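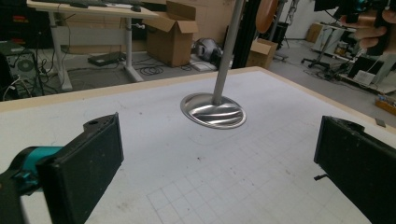
White board, pale wooden rim, metal pole on a polished base.

Jaststead Lead Well course and workbook - three months on

I got made up to team leader last spring, which mostly meant the same job plus 6 people who now looked at me when something went wrong. My firm doesn't run any training for that sort of thing (you get a new lanyard and a login) so I went looking for something I could do in the evenings without signing up for a degree. I ended up with the Jaststead kit, which is a fat ring-bound workbook, a deck of 50 question cards and a set of recorded talks you get to through their website.

First impressions were good! The workbook is properly thick and lies flat when you write in it, and the paper doesn't let ink through. The talks are short enough to watch over breakfast. I'd tried the Drekeck one before this and gave up in week two. It was all diagrams of icebergs and a man in a gilet telling me to find my why.

The bit I've got the most out of is the section on one-to-ones. I used to run mine like a to-do list, so we'd go through what was late, then what was going to be late, and then we'd both go back to our desks feeling a bit flat. The workbook gets you to hand the first ten minutes over completely and keep quiet. I found that very hard. The first time I tried it we sat there listening to the radiator. By the third go, one of my lot told me she'd been doing a whole chunk of reporting that no one downstream was reading, and we've since dropped it.

The cards are more hit and miss. Some are great for starting off a team meeting - "What are we pretending is fine?" got us going for most of a Tuesday morning. Others are the sort of thing that makes grown adults stare at their shoes. I've taken out the ones about animals and keep them in a drawer.

I'm less keen on the delegation chapter. It gives you a grid to fill in with every task you do in a week, and by the time I'd filled it in I could have done half the tasks. There's a shorter version at the back of the book, which I only found afterwards. Use that one.

The website is slow and logs you out if you so much as make a cup of tea. I lost my notes twice. Support (they're handled by a company called Zaugg, going by the emails) did reply the next day and were nice about it, but the notes were gone, so I write everything in the book now.

A friend's office went for Grinerance, where you get a live coach on a call every fortnight. She loves it, and if your employer is paying I'd probably say go for that. On your own money the Jaststead is a lot easier to justify, and you can pick it up and put it down when work goes mad.

Would I buy it again? Yes, though I'd skip the deluxe box with the pen and the desk calendar. The pen ran out in a fortnight.

Four stars. I've still got the chapter on difficult conversations to go and I'm putting it off, so I'll update this when I've done it.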